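Print this article | E-mail this to a friend

In defense of the empty drawer

By Raluca Husar

My brother-in-law, Elias Khasawneh, thinks a nightstand drawer with nothing in it is a waste of money. He paid $89 for his and he intends to use every inch. The last time I opened it I found 3 phone chargers, a tape measure and the manual for a dishwasher he no longer owns.

I take the other side. A drawer by the bed should have room in it, and one of them should have nothing in it at all. When you are sick, or a guest comes, or you finally get a library book you want close by, the space is already there.
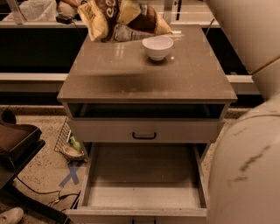
People tell me they will clear a drawer when they need one. They won't. They will put the new thing on top of the nightstand, next to the lamp, and it will stay there until somebody knocks it off. I did this for 7 years in our old apartment on Kadton Street and broke two pairs of glasses.

The top is a different matter. I used to keep mine bare because the magazines said to. Now I allow a snack, a drink and a bowl. Warrick McKinnon, who read a draft of this column, wrote "crumbs" in the margin and underlined it. He has a point, but a bowl takes care of most crumbs, and a can with a little room around it is less likely to get bumped.

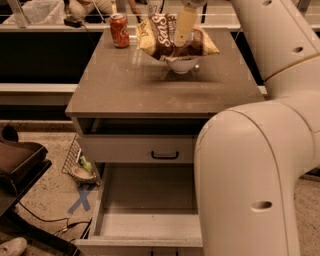 Chips, a bowl and a soda can on top, with the lower drawer left empty.

What I can't defend is putting the snacks inside. Food in a drawer gets forgotten. I once found a bag of pretzels behind my winter socks in July, and I could not say which winter it came from. Leave it out where you can see it and you will either eat it or throw it away.

So that is my rule, and it costs nothing. Tonight, pull the bottom drawer all the way out and empty it onto the bed. Put back only what you reached for this week. In my case that was hand cream, and it fit in the drawer above.

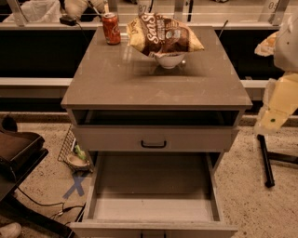 Snacks stay on top, where they won't be forgotten.

Elias says he will try it on Thursday. I have offered to take the dishwasher manual.

This site uses cookies. By continuing to browse you accept our use of cookies.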